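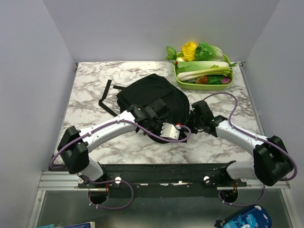

Are the Gutano parallel grippers worth buying for a two-arm table setup?

For soft goods, I think they are. For small hard parts I would keep the money and stay with the gripper that comes with the arm.

I used a pair of them for 6 weeks, one on each arm, and before that I had the Virkness pair on the same arms. The Gutano pair cost me 1668 dollars with the mounting plates. The Virkness was cheaper, but I had to make the plates by myself.

Most of my tests are with bags. A black fabric backpack is a difficult object, the cloth makes wrinkles and the straps go where they want. One arm must hold the bag and the other one must find the strap or the zipper. With Virkness the fingers were closing too fast and often the strap jumped out. Gutano lets you set the closing speed in small steps, and at the slow setting I could take a strap lying flat on the smooth tabletop without scratching the surface. Of 100 strap pickups with each pair, Gutano lost 6 and Virkness lost many more, I stopped writing them down.

I tried vegetables too. Celery was easy. Cabbage is too wide for the fingers unless you come from the leaf side, and this is the same for both brands.

What I don't like:

The cable. It leaves the gripper through a side connector and needs a tight bend to come back to the arm. I put ties along the link and left a big loop at the elbow, and I advise you to do the same before the first power on. The manual has only one small drawing of this.

The finger pads. They are good when new, but after one month the left pair became shiny and started to slide on nylon. New pads are sold only in sets of 2, and my order in November was slow to come.

The software. I run both arms from a Marchuk controller. The driver installed without problems, but force values are shown in percent and I could not find what the percent is of. Dresis support answered me politely that it "depends on configuration". They are the seller, so maybe they also don't know.

Noise is low. Weight is a little more than Virkness, and I had to lower the wrist acceleration.

I keep the Gutano pair on the arms for now. If you work mostly with screws and small boxes, look at Virkness first and spend the difference on a better camera.

Last updated: November

Contact | Copyright | Back to top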